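Section 4: Preparing and marking the wall

Read this section before you fix the Pruvton rail to any wall. It covers checking the surface, marking out the fixing points and drilling. Fitting the shelves themselves is dealt with in Section 5.

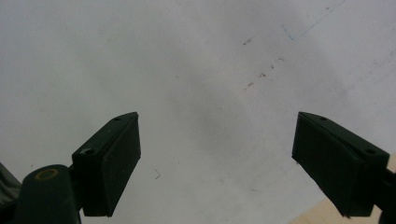 4.1 Before you start

You will need a pencil, a spirit level, a tape measure, a drill with a masonry or wood bit, and the fixing bag marked Lloyd. The paper template is folded inside the back cover of this booklet. If it is missing, use the rail itself as a guide and go straight to step 4 of 4.3.

Allow an hour for a single rail. A pair of rails takes longer, mostly on account of the levelling.

The plugs in the Lloyd bag suit brick, block and solid concrete. For plasterboard on studs, discard the plugs and drive the screws directly into the timber. For plasterboard with no stud behind it, use the Drurkico hollow-wall set, sold separately. Do not hang a rail on plasterboard with the standard plugs.

4.2 Checking the wall

1. Clear the area where the rail will go, and a hand's width on either side.

2. Run your palm over the wall. Small marks and scuffs do not matter, but raised lumps of filler or old paint will hold the rail away from the surface. Rub these down with fine sandpaper and wipe off the dust.

3. Tap along the line with your knuckle. A dull sound means solid backing. A hollow sound on a plastered brick wall often means the plaster has come away behind, and the area should be repaired first.

4. Check for pipes and cables with a detector. Pay special attention to the strips directly above, below and to either side of sockets and switches.

CAUTION: Never drill where you suspect a cable or pipe. If the detector gives a mixed reading, move the rail.

Note: New plaster must be fully dry before drilling. If the wall was skimmed recently and still has darker patches, wait.

4.3 Marking out

1. Decide on the height of the top shelf and make one light pencil mark at that point. Leave at least 50 mm between the top of the rail and the ceiling, or you will not be able to hook the shelf brackets on.

2. Unfold the template and smooth out the creases. Tape its top edge to the wall at your pencil mark, printed side facing you.

3. Hold the spirit level against the top edge of the template and adjust until the bubble is central. Tape down the lower corners.

4. Mark through the centre of each hole. There are 4 holes on the short rail and 9 on the long one, and all of them must be used.

5. Take the template down and check the marks again with the level. Paper can slip a little when you press on it -- it is easier to correct now than after drilling.

6. If you are fitting two rails end to end, mark the second from the first and do not measure again from the ceiling or floor. Ceilings are seldom level over a long run.

Note: Brackets may be spaced up to 1,000 mm apart for light items such as linen or toys. For books, crockery or tins, see the load table in Section 6.

4.4 Drilling and fixing

1. Wrap a piece of tape round the drill bit to show the depth. It should match the length of the plug plus a few millimetres for dust.

2. Start each hole slowly with the hammer action off. Once the bit has bitten, switch the hammer action on for brick or block. Leave it off for timber.

3. Clear the dust from the holes and push the plugs in until they are flush. A plug that spins or drops in loosely needs a larger size.

4. Hold the rail in place with the Pustberg stamp at the top and the right way up. Put in the two end screws first, but do not tighten them fully.

5. Check the level once more. Fit the remaining screws, then tighten them all, working from the middle outwards.

CAUTION: Do not use a power driver for the final turns. Over-tightening can strip the plug and bend the rail.

6. Pull down firmly on the rail with both hands. If it moves at all, remove it and go back to 4.2.

7. Rub out any pencil marks still showing, then continue to Section 5.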